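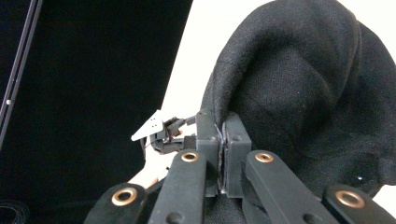
Equipment Plan for the Cloth Handling Project
Keisha Villanueva
Welley College, Applied Automation, final report
February 2022

1. What we were asked to do

The department gave us $2,000 and asked for a buying plan that would get a small cloth handling setup running by the end of the year. The original proposal, written in August by the group before us, listed 21 items. I was told to check prices and place the orders. I ended up arguing with most of the list, and this report explains why we bought so little of it.

The proposal assumes that the college will own a robot arm and that the arm will fold garments. The money doesn't cover an arm. It was written as if a second grant would arrive, and I could find no application for one. I have planned for the money we have.

2. Hand-held grippers first

The one part of the proposal I agree with is starting with grippers held by a person. They let us find out what a two-finger grip can and can't do with fabric before anyone signs for a motor controller. A kit from Wollel costs $453 with the linkage arms, fingers and mounting parts. Their sales page says it is "ready for any textile." I don't believe that about any gripper, and I asked for their test results. They sent me the sales page again.

We ordered two kits, which comes to $906. The proposal wanted four, for $1,812, and that would have left $188 for everything else, including fabric, spare fingers and cable. A second kit makes sense as a backup. A third and fourth would sit in a cabinet.

The lead time was quoted as 8 weeks. Anyone planning next year's work should put that in the calendar before the first class and ask what happens if it slips, which the quote does not say.

3. Fingers and wear

Fingers are where I think the money should go. The arms and pivots are the part everyone looks at in the catalog, but the fingers are what touches the cloth. When a gripper closes on the edge of a heavy piece of fabric, the whole hold depends on a narrow strip where the two inner faces meet. If that strip is worn or slick, a better linkage won't help.

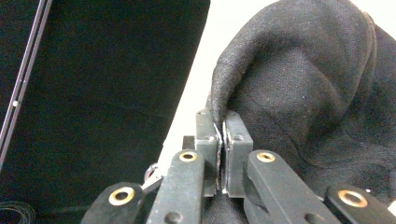 Can we save money by making our own finger pads?
Probably, but only if the time is counted. The material is cheap, and cutting and fitting the pads takes up lab hours that the budget treats as free. We should price one bought set against one made set before deciding.

I would also keep finger blocks and contact pads as separate lines in the spreadsheet. The proposal has one line called "end parts" with a single price next to it. I could not find out what the price included. If a pad wears out and the only way to replace it is to buy the whole finger, that needs to be known before we order.

4. Fabric

The proposal gives fabric no budget at all. It says "use donated clothing." I see the appeal, but donated clothing comes in every weight and weave, and if the grip changes from one trial to the next we can't tell whether the gripper or the shirt is responsible. I set aside money for cloth bought in one length.

Black cloth deserves a warning here. It shows lint, and its folds are hard to make out against dark equipment. If a later group wants to add vision software, they should test on black early. A demo on bright, stiff cloth would tell us very little. The Pastor package that was suggested for fold detection was shown to us on a plain red towel. I asked to see it on something dark and was told this was "on the roadmap." I took Pastor off the list.

5. Items I cut or moved

Conveyor section: cut. It has no use without an arm.

Second workstation: cut. The people who would use it are the same people who use the first.

Extended warranty on the kits: cut. It excludes the fingers and the pads, and those are the parts I expect to replace.

Travel to the Rorkcombe trade show: moved to next year, if anyone still wants it. A show is a good place to handle equipment and a poor place to find out what it costs to run.

Cable, connectors and small fasteners: raised. The proposal treated these as things the lab already has. I looked in the drawers, and it doesn't have the right sizes.

6. What I am unsure about

I have no running cost for a full year of use. The supplier has no figure they were willing to put in writing, and our own use has been too short to give one. I also can't say that what we learn by hand will carry over to a powered arm. A person adjusts their wrist without thinking, and an arm will do only what it is told. The proposal skips over this in one sentence, and I think it is the biggest risk in the whole plan.

My recommendation is to hold the unspent money for fingers, pads and cloth, and to put off any decision about an arm until someone has written down how often the hand-held grip fails and on what fabric. If that record doesn't exist by August, I would not support a request for more funds.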